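OK, Pultley bench kit thread. I've had the thing on loan since Sunday and I have opinions.

First up: the price. $1,792 for the gripper, the Henico controller and the stacking software. The arm is extra, so read the quote twice (I didn't!).

Setup took me 40 minutes, and most of that was hunting for one cable adapter. The block stacking demo comes preloaded and I love it way more than a grown adult should.

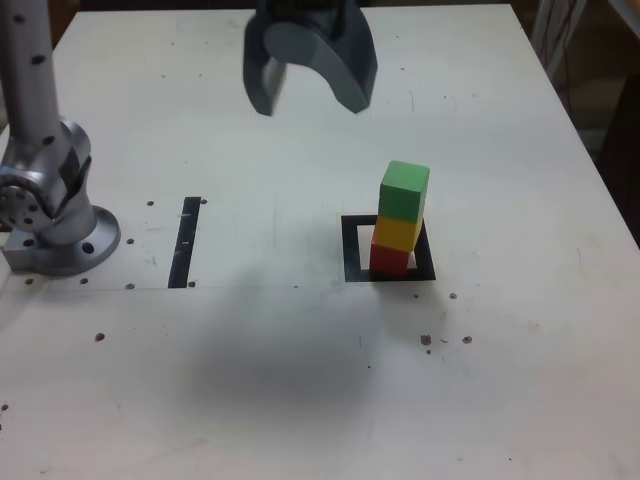
Red, yellow, green. Leaning a little, but I'll take it!

You tape a square on the table, teach it the corners, and pick a color order in the app. The menus are plain and fast. The manual is 492 pages and I'd throw out most of them -- chapter 2 is the one you want.
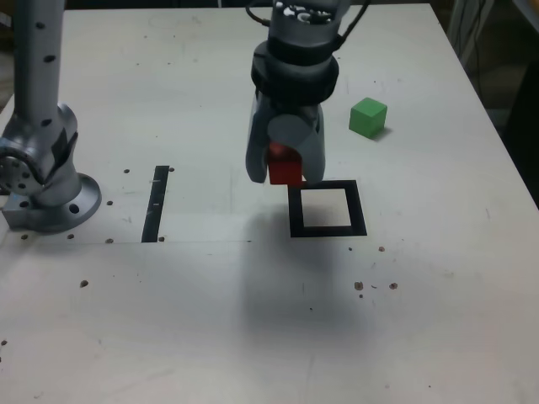 Grip force is a slider, and I'd start low and creep up. The default felt too strong to me, and Dennis Stockdale over at Bromlow told me he turns his down too.

Gripes: the app logs you out constantly, and spare finger pads only ship from Venkataraman, who were out of stock all October.

Would I buy it? For a classroom or a small lab, yeah -- if they fix the logout thing. Ask me anything, I have it till the end of the week.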